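Condolham Robotics Club, bench notebook
January, started 4.15 pm
Task: plate and roll, both hands

Carrying on from the last entry. Annick McKinnon has the teleoperation gloves this session, I'm on the log. The Vodell team have entered the same category as us at Plallville, so the rules sheet has been read again and there are two points we had wrong.

First, the plate is allowed to slide. We had been treating any movement of the plate as a fault and restarting. The sheet only says it mustn't leave the table. I have gone back through the old runs and 23 of them that we marked as failed would have stood. Annick has corrected the spreadsheet and left the old column in so we can see what changed.

Second, the roll has to be lifted with one hand while the other is holding the plate rim. Picking it up two-handed and putting it down again scores nothing. That was how we got most of our good times before Christmas, so those are no use for comparison.

Calibration. Right wrist was out again at power-up. Ran the zeroing routine twice, second time it held. Left was fine. The offset in the config file is now 116, was 705, which must have been somebody typing into the wrong field. Please put your initials next to any change in that file. I've said this before.

Grip force. Started at the value from the sponge tests and it's too much for bread. The crust cracks and we get crumbs under the fingers, then the next grasp slips. Brought it down in small steps until the roll stayed whole. The lower setting needs a slower lift or it drops out when the wrist turns. Slower lift costs time but we aren't short of time on this task, we're short of clean runs.

Approach. Annick prefers to bring both hands in and stop them either side of the plate before doing anything else, then go for the rim with the left. I'd been going straight in. Her way is easier to repeat and the recordings line up better at the start, so we'll use that as the standard opening from now on. Wait for the beep, count of two, then move.
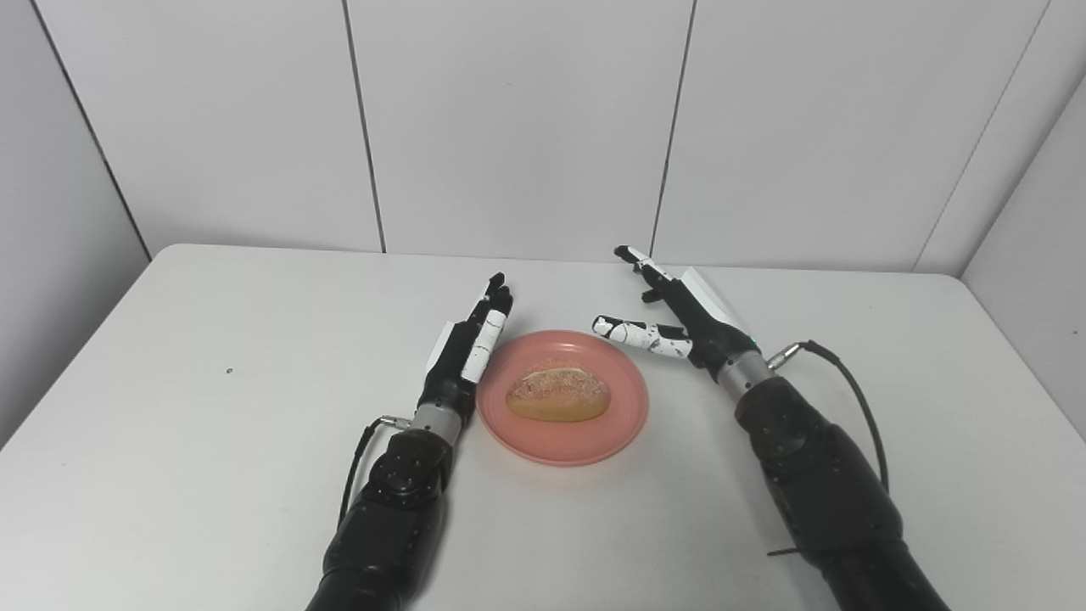

The start position also matters for training. The Arabzadeh script trims everything before first movement, and if the hands are still drifting it trims in the wrong place. Two of today's recordings began late for that reason. I've kept the raw files in case we can fix them by hand.

Total frames in the usable set after today: 2,239. Still thin. The practice model trained on the last set reaches for the rim well enough but closes too early, and I think that's the old sponge data pulling it. Next training run leaves the sponge data out altogether.

To do
Check right wrist zero before anything else
New rolls, same shop, same size if they have them
Wipe fingertips between runs, not just at the end
Ask Plallville whether we can bring our own plate
Annick to write up the opening so the younger ones can follow it

Packed up 6.40. Gloves on charge.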